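Planning and Budgeting for a Small Robot Arm Cell
Course handout 4 – Equipment planning. Sum-yee Cheng
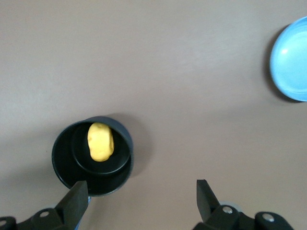 1. Start with the task sheet

Before you open a supplier's catalogue, write down the task on one page. For the worked case in this unit the task is tabletop sorting: small light items are moved between a pot and a bowl, one item at a time, with a two-finger gripper. Your own task sheet should state:

- the heaviest item, weighed with the packaging it will arrive in
- the smallest and widest item the fingers must close on
- the furthest point on the table the gripper has to reach
- whether items sit on a flat surface or down inside something with walls
- how many hours a week the arm will run, and who will be in the room

The fourth point is the one most often left off. Picking from inside a container needs clearance for the fingers as well as the item. If an item lies close to the inner wall, a wide finger may touch the rim before it gets to the item. In the picture, the yellow piece lies close to the wall of the black pot, and the tapered fingertips are open. Measure the gap in your own containers and bring the number to the tutorial.

The colour of the container matters too if you plan to use a camera at the wrist. The inside of a black pot gives the camera very little to work with, while a bright item inside it stands out well. A dark item in the same pot may need a lamp, and the lamp goes in the budget.

2. Purchase price and full cost

Students usually bring in a budget with one line on it, the arm. The arm is often less than half of what gets spent. Divide the budget into four groups.

Capital items: arm, gripper, controller, table or frame, camera, computer.

Set-up: freight, mounting hardware, electrical work, risk assessment, training for staff.

Consumables: fingertips, cables, fasteners, the objects themselves.

Yearly costs: software licences, service visits, calibration, insurance, floor space if your department charges for it.

Keep capital and yearly costs on separate sheets. Most organisations approve them through different people, and a licence hidden inside a capital request tends to come back as a problem in the second year.

3. Worked case: the Trodside sorting bench

Trodside is a small workshop that wants one bench for trialling pick-and-place tasks. It has a table already. It received two quotes for the gripper and wrist camera set, both in dollars before tax.

Jultico: 1735, with mounting bracket, one spare pair of fingertips and freight.
Valell: 1440, with freight. Bracket and spare fingertips are quoted separately.

The difference is 295. Trodside then asked Valell for the missing prices. The bracket is 90 and a pair of fingertips is 50, so the matched Valell quote is 1580. The gap is now 155.

Valell is still cheaper, but the comparison has changed and two questions remain. The first is lead time. Jultico holds stock, and Valell builds to order. The second is fit. Trodside's arm is a Kuo, and only Jultico has confirmed in writing that its bracket matches the Kuo wrist plate. If the Valell bracket doesn't fit, a machined adaptor has to be added, and the workshop has no price for one yet.

Don't choose a supplier at this stage. Write the open questions beside each quote and send them back. A quote with an unanswered question is not ready to be compared.

4. Spares and wear

Fingertips wear, and they get knocked. Budget for at least one spare pair on the bench at all times, and reorder when the spare is fitted. At 50 a pair this is a small line, but a bench with no fingertips does no work while the order is in transit.

Cables that run past the wrist bend every time the arm moves. Ask the supplier for the expected life of the cable and whether you can replace it yourselves. Some warranties end if anyone but the supplier opens the wrist housing.

Keep a list of every fastener on the gripper by size and length. Bolts on moving parts should be checked on a schedule set by the supplier – put the checks in the bench logbook and allow staff time for them.

5. The things on the table

Pots, bowls and test items are cheap, and for that reason they are often bought late and from whatever shop is closest. Buy them early and buy duplicates. If a bowl cracks halfway through a set of trials and the new one is a different height, you may have to repeat the trials.

A matte tabletop is easier on a camera than a glossy one. The same goes for containers. A glossy bowl will show highlights that move when the lamp moves, so test with the lighting you plan to keep.

6. Timing

If the bench has to be running in September, work backwards from there. Allow time for approval, delivery, installation, the risk assessment and a settling-in period with no targets. Put the longest lead time at the top of the sheet and find out whether a deposit is needed to hold your place.

7. For the tutorial

Bring your task sheet and a two-page budget, capital on one page and yearly costs on the other. Rework the Trodside comparison with two extra pairs of fingertips from each supplier. Jultico has not given a price for fingertips, so draft the email you would send to get one, and include your question about the warranty on the wrist cable.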